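Search reviews and field notes
Search

Wirkora dust gauge: review after one season beside a haul road

The Wirkora is a passive dust gauge made for mine sites, quarries and the communities near them. It collects settled dust in a removable jar, which goes to a lab for weighing. I ran two of them from July until the end of the dry months, next to the gravel haul road at the Plellis quarry.

Each gauge cost $581 from Fastcombe, plus $135 for the steel stand. The stand is sold separately and you do need it. Assembly took me one morning. The bolts are metric and the instructions are clear, though the diagram for the bird ring is printed upside down.

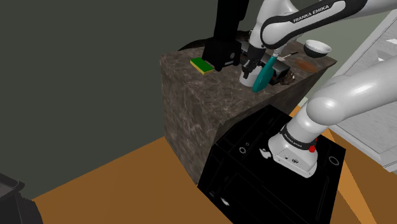 The jar holds 2000 millilitres, enough for a month of rain at our site. Changing it means undoing one clamp and capping the old jar with the lid supplied. The clamp is stiff when there is grit in the thread. I carried a small brush for that and had no further trouble.

I placed one gauge 182 metres from the road and the other at the boundary fence. The nearer one collected more dust every month, as you would expect, and the lab had no complaints about the samples. Leaves and insects got in, so ask your lab to sieve them out before weighing.

My older gauge is a Mustonen, and it sat beside the Wirkora at the fence. The two monthly results were close. The Mustonen has a wider funnel and a better lid, but its plastic base has gone brittle in the sun and replacement parts are slow to arrive.

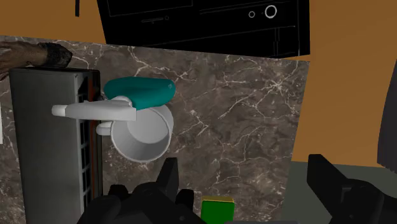 White mug on its side on a brown marble countertop.

The Wirkora will not tell you which day the dust fell, or whether it came from trucks, crushing or a neighbour's paddock. If your licence asks for hourly readings you will need a powered monitor, at a much higher price.

For monthly figures at a fence line it does the job. I would buy it again, with a spare clamp and two extra jar lids in the same order.

4 comments | 11 shares

Contact us | Copyright, all rights reserved | Back to top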